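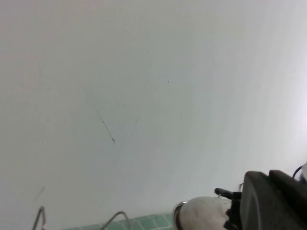
The dining chairs, finally

So I have been threatening to write this post since March and a few of you have been asking, which is sweet, because it's a post about chairs. Six of them! I now own six matching dining chairs that don't wobble, and I want to talk about it.

Quick recap for anyone new. We bought our table from Koller when we moved in, the Zostanden with the pull-out leaf, and I still love it. What we never bought were chairs. We had two folding ones, a piano stool, a thing from my brother's dorm room and a bench that only worked if both people stood up at the same time. If you sat on the left and the person on the right went to get the salt, well, you learned to hold on to the table.

My budget was $1,000 for all six, and I thought that was generous. Ha. I walked into the Koller showroom feeling rich and walked out twenty minutes later feeling like a student again. The chairs I liked were more than that for a set of four. The ones I could afford had backs so low they hit me right in the kidneys, and I sat in them for a good long while trying to talk myself into it.
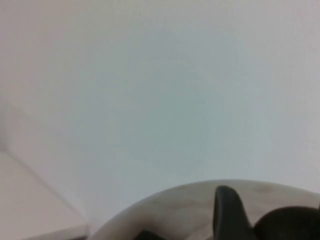 Pale gray wall. Still nothing on it.

Then Yayra Asante (my old coworker, some of you will remember her from the bathroom tile post) told me to look at restaurant chairs. A place near her called De Luca was redoing its back room and selling off the old seating, and she'd already put my name on a list without asking me. Thank you, Yayra.

They wanted $40 a chair. Solid beech, curved back, a proper stretcher between the legs, and so heavy that I had to make three trips to the car with my arms shaking. The seats were awful. Burgundy vinyl, split along the front, and something had been spilled on one of them that I decided not to investigate. But the frames! I turned every one of them over on the sidewalk like I knew what I was doing and checked the joints. Only one had any movement in it.

That one I took to Adelmo Zuccaro, who fixes furniture out of his garage and does not like small talk. He knocked the joint apart with a rubber mallet, cleaned out the old glue, put in new glue, clamped it and told me to come back the next day. He charged me $15. I tried to give him more and he looked at me like I had insulted his mother.
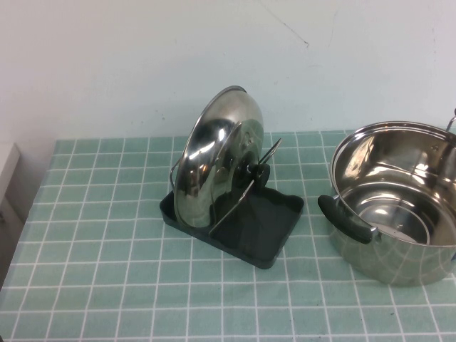

The pot lid in its holder, with the pot next to it.

Okay, the seats. I was going to do them myself. I watched a lot of videos, bought a staple gun, and did one. It took me a whole evening and it came out looking like a badly wrapped present, with these lumpy corners where I'd folded too much fabric under. My husband said it was fine in the voice he uses for haircuts. So I gave in and took all six to Peker, the upholstery shop by the train station, and picked a dark green wool blend from the remnant bin.

Get the firmer foam if they offer it to you. I sat on both samples and the soft one felt much nicer for a minute or so, and then I could feel the board through it. The woman at the counter also talked me into having a stain treatment put on, and with the way my family eats spaghetti I didn't put up much of a fight.

They told me 12 days and it was closer to three weeks, so back we went to the bench and the piano stool.
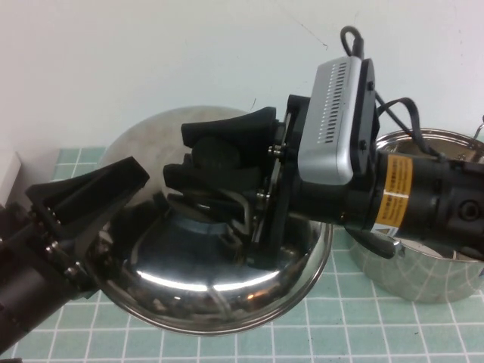
I did call twice in the middle of all that, and both times they were so nice that I ended up apologizing to them. When the seats came home I screwed them on in the hallway with the radio going, and the screws went back into the old holes without any fuss except on one chair, where I had to pack the hole with a matchstick and some wood glue (my dad's trick, works every time).

Money-wise I came in well under, even counting the staple gun I will never touch again. The chairs are a bit wider than I'd measured for, so the two on the long side bump knees with the table legs if you pull them in all the way. I'm also still deciding about felt pads. The stick-on kind always slide off on me and leave that gray goo on the floor, so if you've found some that stay put, leave me a comment. The nail-on ones scare me a little after all that work on the legs.

The bench is in the garage for now. Yayra wants it for her porch, and I've warned her about the salt.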